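Textiles and Small Knitwear: Gallery

Proson Household Collection - Care and Storage

The pages in this gallery record the sorting of small knitted articles held by the Proson Household Collection. The work began in January and covers socks, cuffs, mittens and other narrow pieces which had previously been kept together in mixed boxes. Of the 2,000 articles thought to be in the store, 1,032 have now been entered in the register. The remainder will be taken in order of box number.

Ribbed pieces are dealt with first. They hold a fold well, but a fold left in one place for several years will mark the knit, and each article is therefore opened, checked along its length and laid down again on a different line.
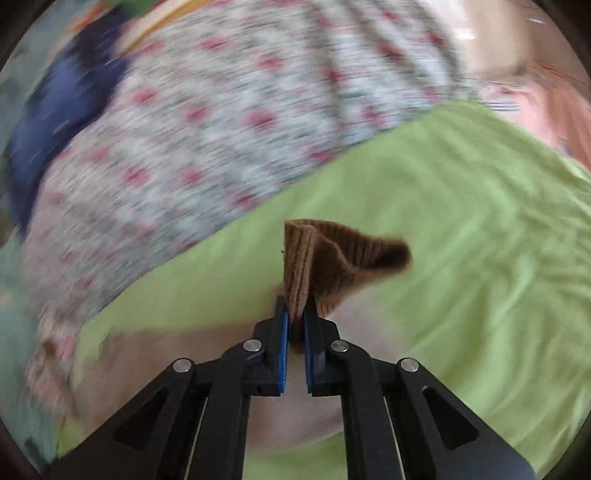

Articles are grouped by colour before they are grouped by size. Browns and greys make up the largest share of the register and are kept in the Meletti drawers on the north side of the store. The Radulović bequest, which contains 42 pieces, is kept separately under the terms of the gift. Loose threads are left as they are found and noted on the card.

Pairs are recorded under a single number where both halves are present. Where only one has been found, it is given its own number and a blank line is left beneath it in the register - 21 such lines are open at present. Readers who wish to consult the register should write in advance, stating the box number if it is known.

The order of work was drawn up by Mal-soon Lim, Keeper of Household Textiles, to whom questions about folding and storage may be addressed.

Related galleries
Table Linen: Napkins and Runners
The Dredel Buttons
Gloves and Mittens, Boxes 1 to 8
Mending Cards and Darning Wool

This website uses cookies to remember your display settings. Accept / Manage settings

Contact the Collection | Access | Copyright Proson Household Collection | Back to top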